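**Cosas que arreglo los domingos (y alguna que no)**

¡Hola otra vez! Sigo con la batidora de mi tía, una Sorer que lleva en la familia desde antes que yo y que se niega a jubilarse. En julio os conté que hacía un ruido como de carraca. Pues bien, ya la he abierto, y lo primero que aprendí es que los tornillos de debajo de la goma también cuentan (tardé una tarde entera en encontrarlos).

El problema de estos cacharros casi siempre está en la transmisión. Si un diente se desgasta, el vecino trabaja de más, y así hasta que el conjunto patina con la masa de pan, aunque con la nata vaya tan contento. En la tienda de Çınar me pedían 173 euros por el bloque completo, ¡más de lo que vale la batidora! Por la pieza suelta, en cambio, unos 3 euros y mucha paciencia con el correo.

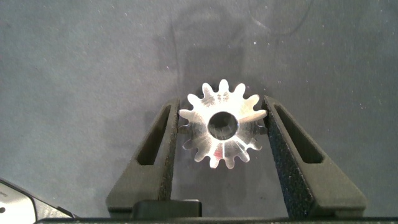

*Un engranaje recto de metal, con su agujero en el centro.*

Antes de pedir nada, medid el diámetro del eje y contad los dientes dos veces, que yo la primera vez conté mal y me llegó una rueda preciosa que no encajaba en ningún sitio. Y limpiad la grasa vieja, toda, también la de los rincones. La mía parecía turrón. Luego poned grasa nueva apta para uso alimentario, poquita, y probad en vacío a velocidad baja antes de meter harina.

Lo que todavía no tengo claro es si compensa cambiar a la vez las escobillas del motor. Yo las dejé como estaban, por pereza más que nada, pero he preguntado por ahí y hay opiniones.
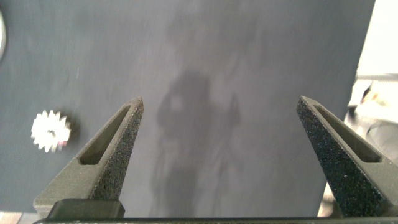
Fadime Ertürk me escribe que ella las cambia siempre que abre el aparato, que cuestan poco y que volver a desmontarlo todo por unas escobillas da muchísima rabia. Tiene razón, supongo. Las pediré esta semana y os cuento qué tal, aunque la batidora ya está otra vez en casa de mi tía y no sé si me la va a soltar antes de los roscones.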